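3.2 Materials and the colored-water exercise

The exercise we settled on grew out of a teaching problem that will be familiar to anyone who has run an introductory wet-lab course. Newcomers can usually recite the steps of a dilution long before they can carry one out neatly, and the trouble tends to show up in the small movements – where the beaker is set down, how far the hand has to travel, which well gets filled first and whether anyone remembers. We wanted a task that kept all of those small movements and took away the cost and worry of real reagents, and so we went back to something many of us first did as children, moving colored water from one vessel to another.

The liquids were tap water tinted with Lapiņa food dyes, mixed fresh on the morning of each session and kept in closed bottles until they were wanted. We had tried a paler range of dyes in the spring and found them a strain to read against a white surface, especially late in the day, so for the main study we asked for the strongest shades in the catalog. The layout of the bench was left fairly open, for reasons we return to in Section 5.
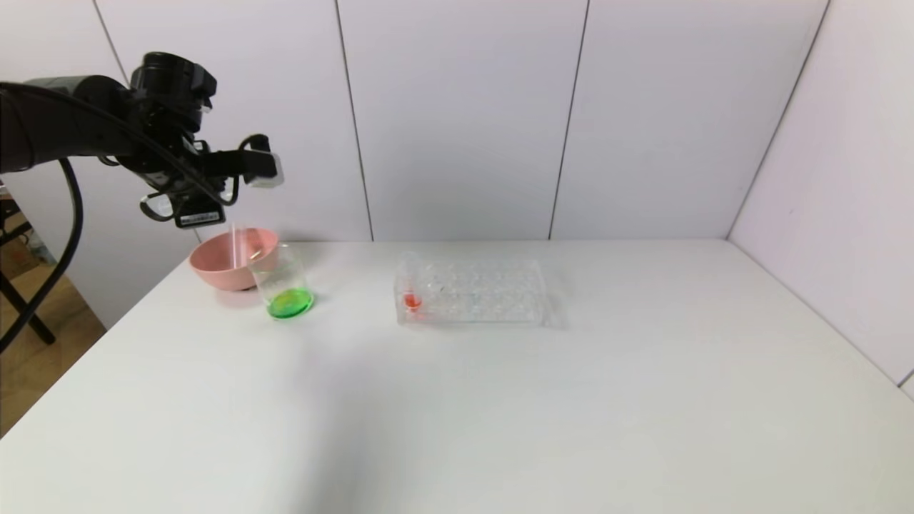
Figure 2. Bench layout with bowl, beaker and well plate.

Color did a good deal more work in the exercise than we had first given it credit for. A clear plate on a white table is a hard thing to look at for long, and when the wells are empty they very nearly disappear, so that a person glancing back from a notebook may have to hunt for the place where they left off. A single filled well changes that at once. The red-orange one toward the left end of the plate in Figure 2 can be found without any searching, and the bright green in the beaker is just as easy to pick out, even though there is only a little of it at the bottom. Several of our participants told us that they had begun to use the first filled well as a kind of landmark and to count outward from it, a habit we had not taught them and were rather pleased to see.

The pink bowl deserves a word as well. Bowls of this sort came from the Stenda kitchen range and were meant for rinse water and spent liquid, and we chose them over proper laboratory basins mostly on the advice of Laurențiu Furtună, who had taught with kitchenware for years and was fond of saying that a student who is not afraid of the equipment will handle it better. We think he was right, at least for this group. The wide rim was forgiving of an unsteady pour, and the color kept the waste vessel from being confused with anything else on the bench.

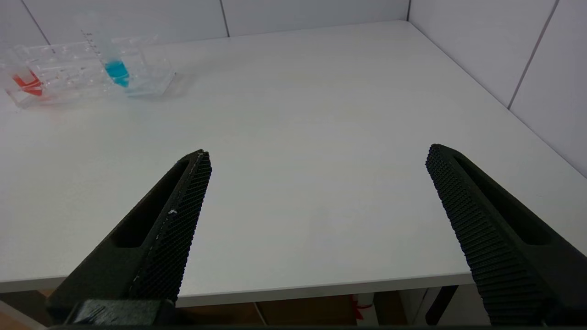

Figure 3. The work surface and colored liquids.

Each participant attended 6 sessions of the exercise, all held on a Thursday, and we collected 64 complete records in total. A further 9 records were set aside, most of them from November, when a batch of dye had been mixed too thin and the wells could not be scored with any confidence. Scoring was done by eye against a printed Dravum color card, first by the session leader and then by a second reader who had not been in the room, and where the two disagreed – this happened in 13 of the records – they sat down together and talked it through until they could settle on a value. It was slow work, but the conversations were useful in their own right, and a number of the remarks we report in Section 4 were first made over that card.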